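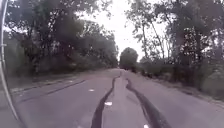

Grietas selladas en un tramo arbolado de nuestra red.

Quiénes somos

En Marnell cuidamos carreteras secundarias desde hace 30 años, casi siempre de esas que pasan entre árboles y que solo conoce bien quien vive cerca. Empezamos en Corkstead con 2 furgonetas prestadas y hoy somos 26 personas, entre el taller, la oficina y las cuadrillas de campo.

Durante mucho tiempo, revisar el firme era caminar por el arcén con una libreta, hiciera el tiempo que hiciera. Ahora el primer recorrido lo hace Aliyu, nuestro robot de inspección, y las grietas llegan ya situadas en el mapa. El sellado lo siguen decidiendo las mismas compañeras y compañeros de siempre – con mucha más calma y, dicho sea de paso, con la espalda bastante mejor.

El cambio nos costó sus conversaciones, claro que sí. Había miedo a perder el puesto y lo hablamos despacio, café tras café, hasta acordar que todo el equipo se formaría en horario de trabajo. De ahí salieron 11 operadores que antes iban a pie y que también enseñan el oficio en Hestanance, nuestra segunda base.

Si tiene una carretera que le preocupa, escríbanos o pase a vernos; la cafetera está siempre encendida.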